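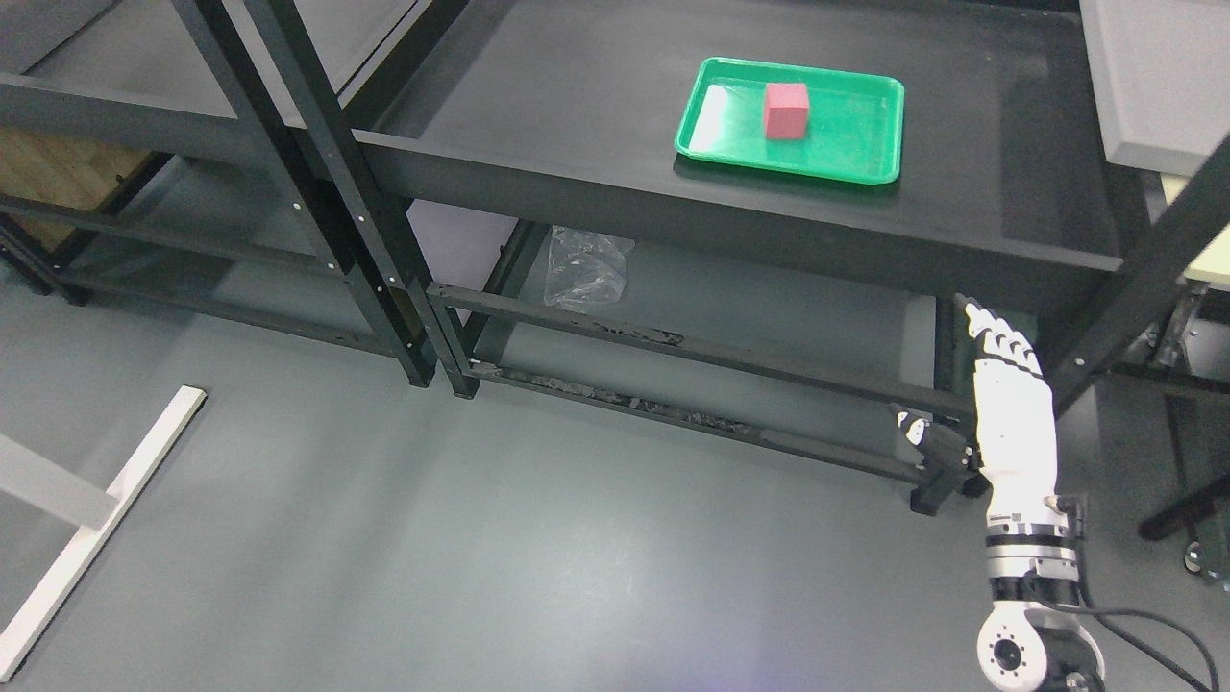 Green tray, top of the dark shelving, one red cube in residence.

How to Run a Small Workroom on Colored Trays

I have tried labels. I have tried a spreadsheet with a tab for each shelf. I once tried asking people to remember where they got things, which was a bold experiment and lasted until lunch. What has survived is a set of cheap plastic trays in different colors and a short list of rules about what goes in them.

The idea came out of the Edside workroom, where we had 42 small items that wandered between the tables and the shelves all day. Blocks, boxes, adapters, odds and ends for the Prultenell project. None of them valuable, all of them missing at four in the afternoon.

What you need

Shallow trays with a raised rim, at least one per surface. Ours are from Varko and came to 58 dollars for the batch. Any tray will do if a small object can't roll off it and you can carry it in one hand.

A surface for each tray that is allowed to hold that tray and very little else. You will find this harder to get than the trays.

Step 1. Give every color one meaning

Green means "put away." Blue means "in use." You may be tempted by a third color. We were, and for most of a month we owned a yellow tray that meant "ask me later," and it filled up with things people were never going to ask about. Two meanings are plenty.

Write the meanings on a card near the door. People will claim not to have seen the card. Point at the card.

Step 2. Park the trays where the meaning is obvious

The green tray goes on top of the shelving, at a height where you can see into it while standing up. If you have to crouch, you will toss things at it, and the stuff on the lower levels is already living with enough. (A word about lower levels: crumpled plastic bags breed there. Pull them out when you wipe down the bars, and wipe down the bars more often than you think you should.)

The blue tray goes on the work table, near the front edge, where a person sitting or standing can reach it without leaning over anything.

Step 3. One thing at a time in the blue tray

This is the rule everybody fights. The tray is obviously big enough for more. It has all that lovely room. Leave it alone. If you are working with the red cube, the red cube is what goes in the blue tray, and the next item waits its turn.
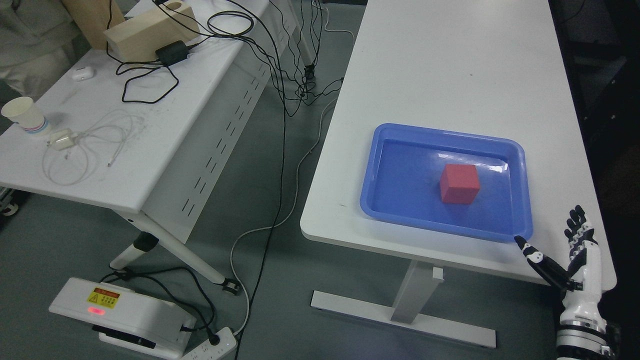 Vrettos: I ran my shop this way for two winters and the one-item rule was the only part that earned its keep. We dropped the colors completely. Half my crew couldn't agree on what was teal. But one item per tray meant you could glance over from across the room and know what was out. I'd add that the table beside the tray needs its own rule, because ours turned into a landfill within a week.

Fair point on the table, and I have stolen it as the next step.

Step 4. Pick a messy table and admit to it

You will have one. Ours has adapters and cords and a block of wood with a hole in it. Clutter needs somewhere to go, and if you outlaw it everywhere it will settle in your trays. So name one table, let it be awful, and keep a gap between it and the table with the blue tray. A hand's width won't do it. Cords travel.

Clear the messy table on the first of the month. Ours took about 390 seconds last time, and most of that was one knot.

Step 5. Move things tray to tray

An object leaves the green tray and goes to the blue one. When you finish, it goes back the same way. It does not stop on a windowsill. It does not ride in a pocket. Pick up a small box by its sides or over the top edge, whichever gives you a firm hold, and finish the trip before you start talking to someone.
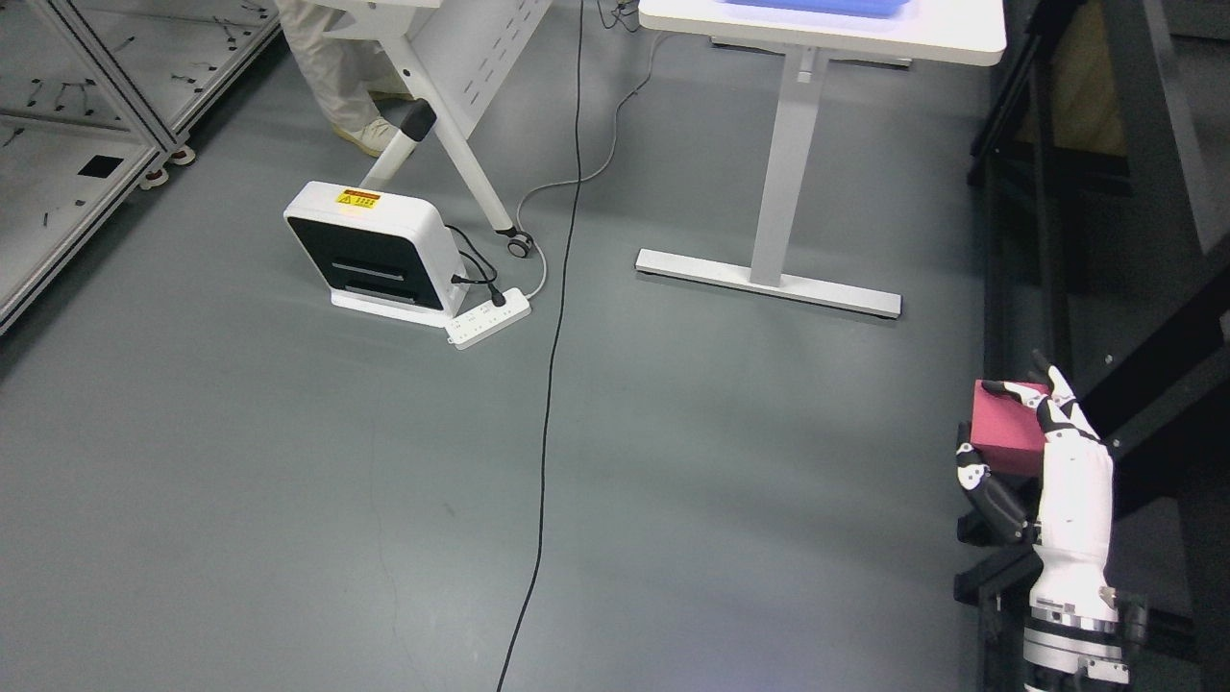

Small pink box, well in hand, with the blue tray up on the desk.

If you drop something, look behind the foot bars of the desks first. Those long flat bars along the floor stop most things that roll, and hide them nicely too. After that, try under the shelving.

Step 6. Close up

At the end of the day, the blue tray should be empty and the green one should hold whatever belongs on the shelf. Look at both before you turn off the lights. If the blue tray still has something in it, you are the person who puts it back, even if you never touched it. Complaining while you do so is allowed.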